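Datasets / Manipulation / Hand-held collection

Search this site Go

# Urar Brush-and-Basket

Demonstrations of a two-handed tabletop task, recorded with a pair of hand-held grippers. A person does the task with the grippers, and the recordings are used to train a policy for a two-arm robot. This card covers release 3.

## Task

The operator picks up a brush with the right gripper and places it in a small white basket. The left gripper may steady the basket or stay out of the way. Both count as valid.

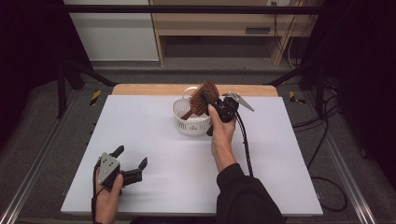 Head view. Brush in the right gripper, over the basket.

## Contents

- 3561 episodes recorded, 2509 kept after review
- 3 video streams per episode: head, left gripper, right gripper
- Gripper opening and 6-DoF pose for each hand
- One text label per episode

Rejected episodes are listed in `rejected.csv` with a short code. Most were dropped for tracking loss or a gap in one of the streams. Failed placements were kept if the operator recovered and finished — look for `recovered=1` in the index.

## Recording

All episodes come from the Merrick site. Operators were asked to work at a normal pace and to keep both grippers in the head view when they could. The basket was moved between episodes, and so was the brush. Table height never changed.

The streams are synced in software by the Bidier logger. Expect an offset of up to 2 frames between the head view and the gripper views. We did not correct this in the files.

Poses are given in the table frame. Releases 1 and 2 used the head camera frame, so old loaders will read the new files without an error and give you wrong numbers. Check `frame_id` first.

## Gripper views

The gripper cameras are fixed to the tools and move with them. Fast turns of the wrist blur the brush, and we left those frames in. 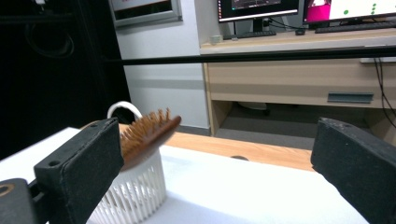
Tunamer wrote on the issue tracker that training on the gripper views alone worked fine for the grasp but went wrong at the release, with the policy opening too early, and asked whether the head view should be treated as required. We suggest using it. The loader now turns it on by default.

## Known limits

- One table, one site, one kind of brush
- Few left-handed episodes
- Gripper opening drifts a little in long sessions; recalibrate with `fix_width.py`

## Changes

Release 3: table-frame poses, new review pass, index rebuilt in May.

Related datasets

Urar Cup Stacking
Urar Towel Fold, two hands
Bidier logger: file format notes
Merrick site calibration set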